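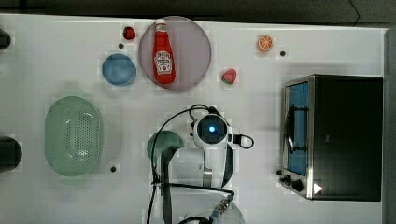 July, Brirkora arm, bench 2

Replaced the wrist bracket and rerouted the camera cable before the evening run. The old tie point pulled on the gripper whenever the arm reached for the top of the table, so the black cable now loops out to the left of the wrist and back down along the arm. Toy kitchen set is out, with the ketchup bottle lying on the big plate. Matvii wants the bottle moved to the colander first, strawberries after that.

Speed limit is at 10 percent until the new bracket is proven - 200 cycles, then check the screws. Log goes in the Stitton folder. Still need a spare connector from Holovko.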